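18th May

Another box landed on the step this morning. Kevden this time, the coffee one, and I still haven't opened the tea from last month.

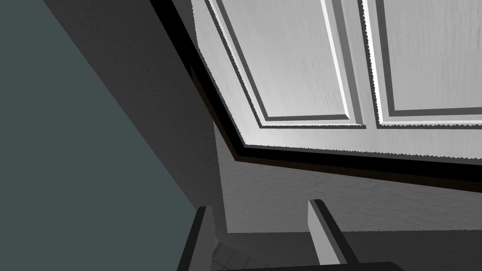 ## What I paid for

Kaede talked me into it. She gets Stelteo's snack box and swears she saves money, though when I asked how, she changed the subject to her sister. Mine was $30 with shipping. For that I got two small bags of beans, a card about the farmer and a coupon for 20 percent off a grinder I don't want.

The card says "notes of apricot and warm bread." I tasted coffee. Made a second cup, stronger, and tasted stronger coffee.

## The math

Went through the bank statement after lunch. I've spent $272 on boxes since September, counting the Hafstein fish thing I forgot to cancel. That is nearly what I spend on real groceries in a month, and I couldn't make one dinner out of it.

Tried to cancel Kevden. The site offered me a "pause" three times before it showed the right button, and now it says a request has been sent. We'll see. Virgilio says Mastwood kept charging him long after he quit.

Beans are okay. I'd buy them at the store for half that.

Call the bank if they bill me again.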